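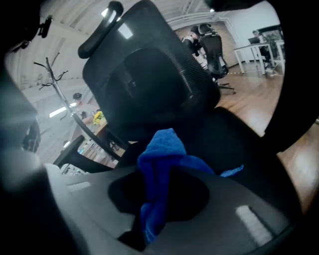 *Black office chair, mesh back, padded headrest. Blue microfiber cloth.*

**Laltine 430 – modular footbridge deck kit**

Deck, side rails, end plates, bolts. For canal paths, park streams, drainage cuts, anywhere on foot or bike. No cars, no tractors. Sold by Drarneo, built at the Penner yard.

## Whats in the kit

- Galvanized steel deck panels, non-slip top
- Rails for both sides, top bar and mid bar
- 2 end plates, drilled
- Bolts, washers, spare washers
- Drawing set, printed. PDF if you ask

Bearings and abutments not included. Order seperately or have your own contractor pour them. Anchor layout is on sheet one of the drawings.

## Size and weight

Load class 430 – foot traffic and bikes. Total kit weight 1774 lb, crated. You'll need a forklift or a truck with a crane to unload. Driver won't do it by hand, please don't ask him.

Panels bolt end to end. Rails go on after the deck is down and level, not before. We still get calls on this one.

## Finish

Plain galvanized is standard. Goes dull gray after a winter or so, normal. Green or black paint on request, adds to lead time. Touch-up can comes with painted kits only.

Wood deck option is gone. Old Laltine wood planks can still be had as spares while they last.

## Where it's been used

The Clollora towpath crossing, lower lock end. Replaced a timber span with a bad north bank. Existing stone abutments kept, new bearing pads, deck set from the path side. Path stayed open on the far bank the whole job. Same kit as listed here, black paint.

## Ordering

Send us:

- clear span, bank to bank, measured at deck height
- width you want between rails
- bank type (stone, concrete, bare earth)
- truck access, how close and how wide
- who holds the permit

No span measurement, no quote. A sketch is fine. Permits are on you – rules over water differ a lot by county, call them first.

Deposit holds your slot. Next open slots are in March. Rail-only orders ship sooner.

## Spares

Bolt sets in boxes of 100. End plates sold singly. Rail sections left or right hand, check which before you order, they don't swap.

Returns on unopened crates only. Painted parts can't come back.

Page updated December 20, 2024. Prices on the Drarneo list, ask for the current one.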